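Tidy-drawer course comes to Jastia, with a price tag and few numbers

A storage course that promises to fix the bedside drawer for good has opened for bookings in Jastia, and the claims made for it are a good deal bigger than the furniture involved.

Grotach, the home organizing firm behind the sessions, charges $35 for an evening. For that, people get to practice clearing and refilling a nightstand in a practice room, along with a printed checklist. A second evening on open shelving costs $50. Anyone hoping for a discount on the pair will be disappointed, as the two are sold separately and the firm says that will not change.

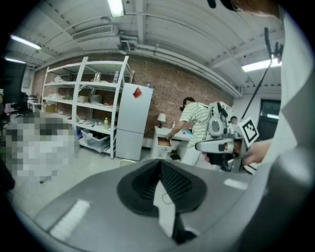
The method is called the Trurero routine, and it goes like this. Open the top drawer. Take everything out. Put back no more than eight items, with the ones used at night nearest the front. Close the drawer, leave the top clear except for a lamp, and repeat every month.

Grotach's leaflet says the whole job takes 15 minutes and that people who stick with it "sleep in a calmer room." It does not say who was asked, how many of them there were, or what their rooms were like before. A request for any figures behind the line brought a polite reply and a second copy of the leaflet.

There is also the question of where all the other stuff goes. Eight items is a tidy rule for a drawer, but chargers, reading glasses, hand cream and old receipts have to end up somewhere. The checklist suggests "a more suitable location" and moves on to the next step. In a small apartment the more suitable location is likely to be the next drawer down, which the $35 session doesn't cover.

The shelving evening looks a little more useful. Open metal shelves are cheap and hold a lot, and they show every bit of clutter, so advice on what to keep at eye level and what to put up high may be worth hearing. Whether it is worth $50 is another matter. Bowls and dishes on the middle shelves, bottles above — most households got that far without paying.

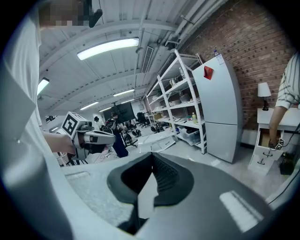

JASTIA, November — Places on the first run of sessions are limited to eight an evening, according to the booking page, which was still showing openings at every time slot by late afternoon. Sessions start at 7 p.m. and are held on the floor above the Tsolakis furniture store. The store says it has no stake in the course and will not be selling nightstands at the door, although its own catalog lists one on the same page as the session times.

Refunds are offered up to the evening before. After that, Grotach will move a booking once but will not return the money. The terms also note that results "depend on regular upkeep," a sentence that could be attached to any drawer in the country.

Grotach says it plans to add a kitchen evening in the spring, covering what gets left on top of refrigerators. It has not set a price. A spokesperson said the firm would publish feedback from the first sessions once they were finished, but could not say what questions people would be asked.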